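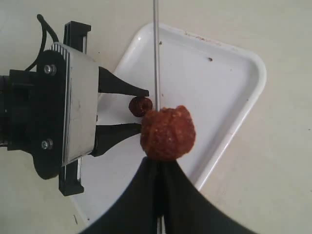 The Stallari kitchen put its meatball recipe through another round of changes before the spring menu. Rongrong Zeng wrote the first version in October and Ximeng Shao has cooked every batch from it. The large meatball has the rough, crumbly surface we were after, reddish brown with lighter specks and small bits of filling showing through. Earlier versions were rolled too tight and came out smooth and heavy. The mix now rests for 31 minutes before shaping.

Batch size
One bowl of the new mix makes 36 meatballs. Ximeng shapes them with damp hands and sets them on a tray in rows of 9. The old recipe used a scoop, and the scoop packed the meat down.

Seasoning
Paprika and tomato paste went up, black pepper stayed the same. Rongrong tried two kinds of breadcrumb and kept the coarser one.

Serving
On the menu they will come as a starter with flatbread and a yogurt dip. A larger plate with rice will be offered at lunch only. Orders for trays can be placed at the counter or by phone, two days ahead.

Posted March 1, 2019
Next gallery: flatbread and dips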